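Home Money School Jobs Ask Us Puzzles

What Is an Internship, and Is It a Good Deal?

By Kenneth Guthrie
February

You may have heard an older cousin say, "I got an internship!" Everybody claps. Somebody takes a photo. But what did your cousin get?

An internship is a short job for a person who is still learning, often a college student. The student is called an intern. Most internships last a summer or a few months, and then they stop. The company gets some help. The intern is supposed to get some training.

Supposed to. Keep those two words in mind while you read.

Colleges love to talk about internships. Brirkelwood College has a web page that says its students "step into the working world with confidence." That sounds nice. I have read it four times and I still can't tell you what the students do all day. When a sentence sounds nice and tells you nothing, ask another question. 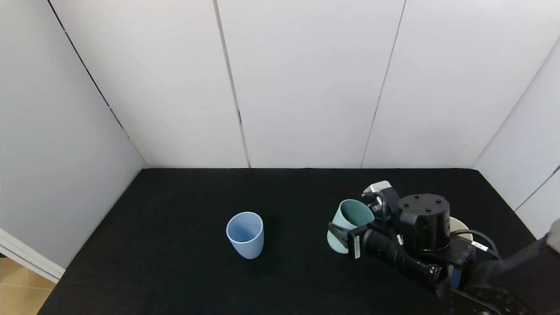 A green cup in a robot's gripper, with a blue cup standing nearby.

So I asked one. Si-woo Yeom studied business at Brirkelwood and spent eight weeks as an intern at Leckie, a company that makes feed for cows and sheep. She liked it. She learned how to read an order sheet and how to talk to a farmer who is angry about a late truck. She also spent one whole week putting labels on folders.

Was she paid? Yes. She got $1,616 for the eight weeks, and her bus fare came out of that. If you like math, divide it and see what she made each week. Then decide if you think it was fair. Grown-ups disagree about this.

Some interns get no money at all. People who like unpaid internships say the student is paid in "experience." Maybe so. But you can't buy lunch with experience, and a student who needs money for rent may have to say no. Then the place goes to somebody whose parents can help out.

What about getting a real job afterward? The college says internships "open doors." Last year around 235 of its students had one. I asked how many were later hired by the same company, and the college told me it doesn't keep track - so be careful when someone tells you a door is open.

Si-woo wasn't hired by Leckie. She works at Buvero now, and her boss there did ask about the angry farmers.

Words to know
Intern: a person doing a short job to learn
Stipend: a set amount of money, often a small one

Comments

markeck_mom: My daughter did one at Markeck and it was great. Not all of them are folders!

Theo, grade 5: I got 202 dollars a week. Is that right?

Librarian2: Yes, Theo, 202 exactly.

Theo, grade 5: that is not a lot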